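Durdale Tracker
Project: Taltosgate home sim / Object search
Ticket 322: Agent reports "target reached" with target still out of range
Status: Reopened
Reported by: Amber Ackroyd
Assigned to: Tin-yau Wan
Severity: High (was Low)
Component: success check, depth, maybe both

Summary

The search agent declares success and ends the episode before it gets to the thing it was sent for. This ticket was closed once as "tuning". I am reopening it. I don't believe it was tuning then and I don't believe it now.

Steps to reproduce

1. Load the city apartment, the one with the gold window frames.
2. Place the green ball on the square pedestal.
3. Start the agent at the dining end.
4. Give it the plain instruction: go to the green ball and stop.
5. Leave the camera at default height. Don't touch the noise settings.

Expected

Agent stops next to the pedestal and reports success.

What I get

Agent reports success well short. The log line says "target in reach, confidence high", and the distance it writes down is shorter than the distance in the world file. It doesn't bump anything. It doesn't time out. It looks like a pass in the results table, and that is my whole complaint, because a pass is what goes into the monthly numbers.

I have 105 runs from the October build. Of those, 59 were marked as passes. I went back over the passes by hand with the world file open next to the log, and I stopped trusting the column before I was halfway down.

Things I was told to try

Clearing the cache. Did that. No change.

Switching to the older depth model. It fails differently: the agent creeps up, backs off, creeps up again, then calls it done. I wouldn't call that better.

Turning off floor reflections. I was told this was "almost certainly it". It was not it.

Raising the confidence threshold. Fewer false passes, but also fewer real ones, so all we did was make it shy.

Agent view from the pedestal side of the room, green ball on top, window up and to the right:
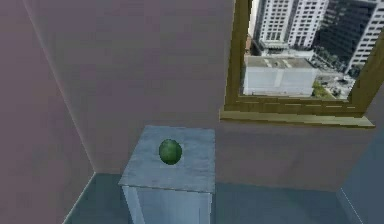

Wing-sze Ng: My money is on the success check and I'd leave depth alone for now. The check takes the size of the target in pixels and compares it with a stored size for "ball". If somebody swapped in a bigger ball without updating the stored size, the agent will think it is closer than it is, every time, in every room. Can you tell me which ball asset you loaded? There are 2 in the library and they have nearly the same name.

Amber Ackroyd: I loaded the one the scene file asks for. I take the point about the sizes, but it doesn't cover everything. With a wrong stored size I'd expect the error to grow in a steady way with distance. I plotted it and it doesn't. Some starts are nearly right and some are nowhere close. I'd like that explained before anyone edits one number and closes the ticket again.

King-fai Fung: Could be both. The depth model came from Hidayat with a note saying it had been checked on indoor scenes with windows. I never saw the results of that check, only the note.

Amber Ackroyd: Then I'm going to treat it as not checked.

Notes from the second pass

I moved on to starts where something large sits between the agent and the goal. The idea was to find out if the false pass depends on seeing the ball at all. If the agent can declare success with a fridge in its face, the pixel size theory needs some help.

Two failures are now in the log under this ticket number. One is the short stop, as described. The other is new to me. The agent halts in front of the refrigerator, holds still, and writes "path clear" on every tick until the clock runs out. The planner and the log can't both be right. If the path is clear, drive. If it's blocked, say so.
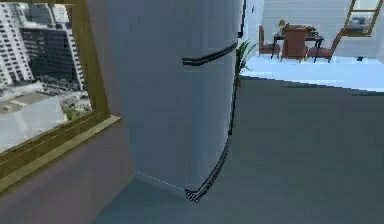 I ran the same start with the refrigerator collision box drawn as an overlay, and the box is wider than the body. The planner is refusing to drive through space that looks free to the camera, while the logger takes its wording from the camera side. So the message is wrong in a way that sends you looking in the wrong place. I lost an afternoon to it. Please split this off as its own ticket if you like, but don't let it vanish.

The reason I raised severity: Prondley want to use this same success check on the real cart. In the sim a false pass costs us a bad row in a table. On a cart in a hallway it means the machine believes it has arrived, drops out of drive mode, and starts whatever comes next with nothing in front of it. I have read the proposal and it says the check is "proven in simulation". I would like to know which runs they mean.

Rosaura Paucar: They mean the October runs.

Amber Ackroyd: That's what I was afraid of.

Tin-yau Wan: I found part of it. The stored size was out of date, so Wing-sze was right on that. I've updated it on a branch. I also found that the check reads the depth value one tick late when the agent is turning. Straight approaches would be fine and curved ones would be off by however fast it was turning. Does that fit your plot?

Amber Ackroyd: It fits better than anything else so far. The bad starts are mostly the ones that need a turn near the end. Mostly. There are a few straight ones that still come out short, and I've put the run files in the shared folder so you can see them for yourself.

Rosaura Paucar: Can we close on the fix and open a new one for the leftovers?

Amber Ackroyd: No. We did that last time.

Still open

Straight approaches that stop short: no cause found.
Late depth read on turns: fix on branch, not reviewed.
Stored ball size: fixed on branch. Other objects in the library not checked.
"Path clear" message at the refrigerator: cause known, no owner.
October results: to be marked as unverified in the table. Rosaura to tell Prondley.
Hidayat check results: King-fai has asked for them. No reply as of 4:30 p.m.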